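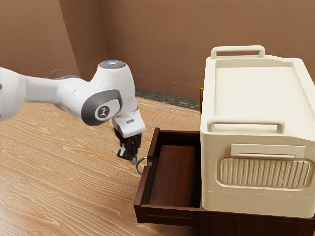 Rukitmont Division Records

A README for anyone who wants to know how the Rukitmont assembly voted, who turned up to do it, and who found they had an urgent appointment elsewhere.

The set covers 378 recorded divisions in the regional assembly, with one row for each member in each division. It was put together by Maj-Britt Moen from the printed minutes, which the assembly publishes as scanned paper, slightly crooked, in two columns. Corrections are welcome. Compliments on the scanning should go to the assembly.

What you get

divisions.csv has the date, title, sponsor and result of each vote.
members.csv has names, seats, party, and the dates each member joined or left.
votes.csv has the votes themselves: aye, no, abstain, absent, unknown.
notes.txt has the grumbling.

All files are UTF-8 and separated by commas. Bill titles are in quotation marks, as the assembly has never met a comma it didn't like.

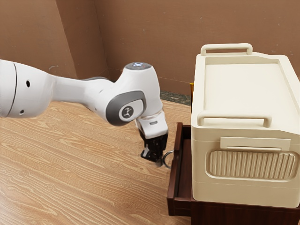
Absence is the column most people come for, so please read this bit. The minutes mark a member absent if they didn't answer when the name was called. They make no distinction between a walkout, a hospital bed and a long lunch. During the April boycott the whole Damier group was marked absent for nine sittings running, while signing the attendance book each morning and collecting the daily allowance. The book is a separate record and we don't hold it. If you want to say that a member was paid for a day on which they didn't vote, you'll need both.

"Unknown" means the page was unreadable. There are 53 of these, most of them from one sitting where somebody put a cup down on the minutes.

Parties

Members are listed under the party they stood for. The Clundis group split over the harbour levy, then made up, then split again over who had apologised. We record the group as it stood on the day of each vote, in the column group_on_day. Please use that one for anything to do with party loyalty. The other column will make several people look far more rebellious than they have ever been in their lives.
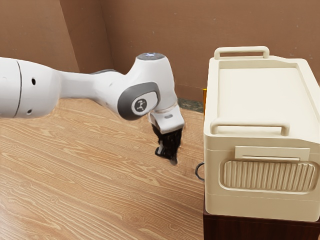 Maintained by: Baptiste Open Records Team

Version and changes

Current release: May 21, 2024

Ten by-election winners added to members.csv.
The second reading of the Ferry Fares Bill is no longer listed as the third.
Two members with the same surname and the same initial have been untangled. Their votes were swapped in the last release. Neither complained.
Column "whip" removed. It was guesswork.

Known problems

Voice votes aren't here. If the Speaker decided the ayes had it, there are no names to copy down, and quite a lot of the dull but important business goes through that way. Late changes to a recorded vote are allowed until the end of the sitting, and only the final version is printed. 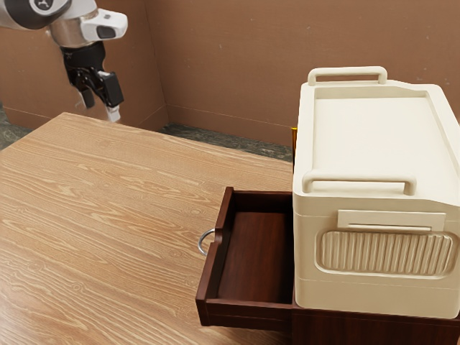 Pairing is also invisible. Two members may agree to stay away and cancel each other out, which is perfectly proper and looks exactly like skiving in a spreadsheet. Please bear it in mind before you publish a league table.

Reuse

Free for any purpose, with credit to the team. If you spot a mistake, send the division number, the member's name and the page of the minutes. "My councillor would never have voted for that" has been received several times and can't be processed.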